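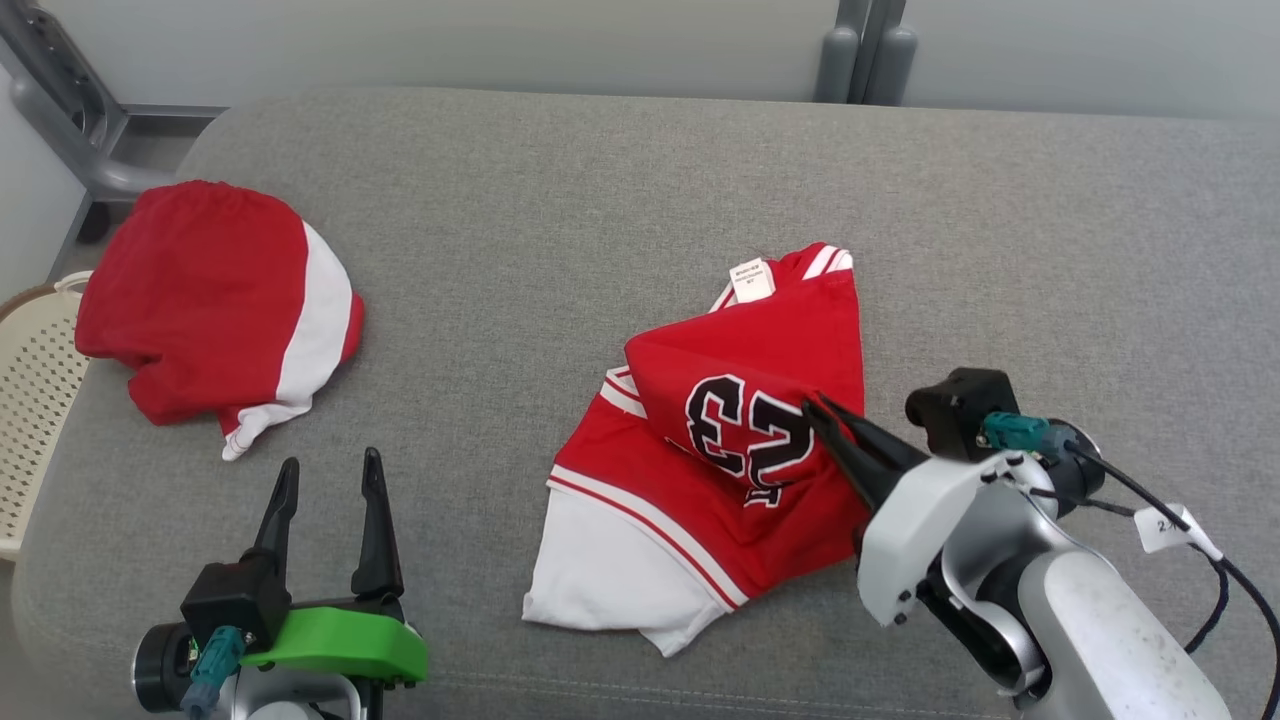

Lastmont Kit Folding Collection: Data Card

Version 3. Last revised 16th July.
Maintained by the Textiles and Household Tasks Group, Lastmont.
Contact for corrections: Mi-kyung Shim
Contact for access requests: Kevin Escobar

Summary

The Lastmont Kit Folding Collection records the folding of team sportswear on a flat, padded surface. It covers jerseys and shorts of the kind worn for basketball, handled singly or as a set, from the state in which they are put down to the state in which they are ready to be stacked. The collection holds 93 sequences, each with still pictures and a short written log. It is intended for the study of garment handling, for the comparison of folding methods, and for the preparation of written guidance on the care of club kit.

The collection does not cover washing, drying, ironing or repair. Sequences which include towels, socks or outerwear are held in the separate Tollel set and follow a different log format.

Garments

Each sequence uses a set consisting of one jersey and one pair of shorts in matching club colours. Red and white sets are filed under the group name Tan, after the club store from which the first of them was obtained; the name does not refer to colour. All other colours are filed under Oken.

Jerseys are sleeveless and carry printing on at least one face. Printed areas are of interest because they behave differently from the cloth around them: a large numeral tends to hold its shape when the jersey is folded over, and the fold will often settle along the edge of the print. Trim at the neck and armholes is recorded separately in the log, as are sewn-in labels. A label standing clear of the collar is not treated as a fault.

Shorts have a gathered elastic waistband. The waistband draws the upper part of the garment together, and a pair of shorts left to itself will seldom lie flat. Side panels in a second colour, where present, give a useful line for the fold.
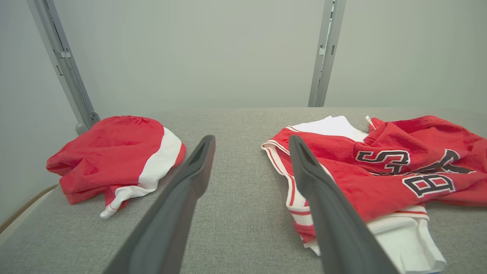
Garment states

Every picture is given one state for each garment in view. The states are as follows.

Heaped: the garment lies in loose folds with no edge laid out. Lettering may be bent or partly hidden in the creases, as on the red jersey with the characters S and B. Where a character cannot be read with confidence, the log should show a question mark in its place, and the annotator should not complete the word from knowledge of the club.

Bunched: the garment is gathered into a rounded pile. Most shorts enter the sequence in this state. The direction of the side panel is noted if it can be followed, together with any hem that trails away from the pile.

Part folded: at least one section has been laid over another, and further folding is needed. The uppermost printed face is recorded, with its orientation. An upside-down numeral is entered as such and is not corrected.

Folded: the outline is regular and no loose section extends beyond it.

Heaped and bunched are easily confused. Annotators are asked to judge by outline alone and to leave the amount of cloth out of consideration. In the second review, 78 entries were moved from one of these states to the other, nearly all of them concerning shorts.

Surface

Work is carried out on a wide grey upholstered surface with a fine woven cover. The cover grips light sports fabric slightly, which helps to keep a finished edge in place but can also hold back the lower layer when an upper layer is drawn across. Earlier versions of the collection used a bare worktop. Those sequences were withdrawn in December and should not be combined with the present release.

Folding order

The recommended order is given for reference. Sequences which depart from it are retained and marked "other order" in the log.

The jersey is dealt with first. It is spread until both side edges can be found, then folded lengthways so that the trim lies along one side. The hem is brought up towards the collar. The shorts are then opened at the waistband, laid with one leg over the other, and folded once across. The finished shorts are placed on the jersey — never inside it, as the waistband leaves a ridge in the printed area.

Annotation

Each log was completed by one annotator and read by a second. Disagreements were settled by Mi-kyung Shim. Annotators worked from the pictures without reference to the club's kit list. A sample of 30 sequences was annotated again after the definitions of state had been revised, and the later entries replace the earlier ones.

Known limitations

Red and white sets are over-represented. White panels and hems can be difficult to separate from one another where they overlap, and entries for layer order in such cases should be treated with caution. Garment size is not recorded. Fabric composition is recorded only where it could be read from the label — in practice, seldom.

Access and citation

The collection is available for teaching and research on written request to Kevin Escobar. Users are asked to cite it as "Lastmont Kit Folding Collection, Version 3" and to state whether the Tan group, the Oken group or both were used. Corrections to individual logs should quote the sequence number and the garment concerned.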